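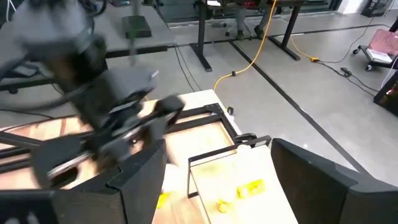
Celeriac keeps better than almost any other root, yet most shops in Dirnness sell it for only four months of the year. The gap is a matter of storage. Growers lift the crop before the first hard frost, and what goes into the cold store in poor shape comes out in worse.

Chang-ho Ban buys roots for Dallar, the wholesaler that supplies most of the greengrocers along the coast. He takes two varieties, Yoon and Bondora. Yoon is the larger and smoother of the two, and it peels with less waste. Bondora is knobbly and holds soil in its lower roots, but its flesh stays white for longer once cut.

Dallar stores the crop unwashed, in crates lined with damp sacking. Last winter Ban kept 137 crates back until March and lost 14 of them, mostly to soft rot that began where leaf stalks had been cut too close to the crown. He now asks growers to leave a short stub. 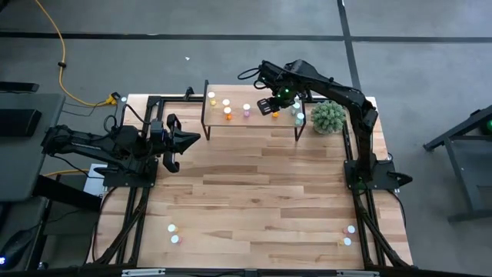
How should a cut celeriac be kept at home?

Wrap the cut face tightly and put it in the bottom of the fridge, where it will last a week. A thin brown layer on the surface can be sliced off before cooking.

Price follows size, which does the cook few favours. Very large roots are often spongy in the middle – press the base with a thumb, and put it back if it gives. A root that feels heavy for its size is the better buy.
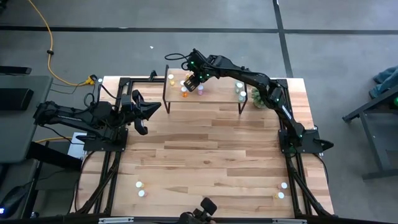
Cooking times

Cubes the width of a thumb need 14 minutes in simmering salted water. For mash, 300 grams of peeled root will serve two, with one floury potato added for body. Wedges take 30 minutes in a hot oven and should be turned once. Bondora browns sooner than Yoon and wants checking early.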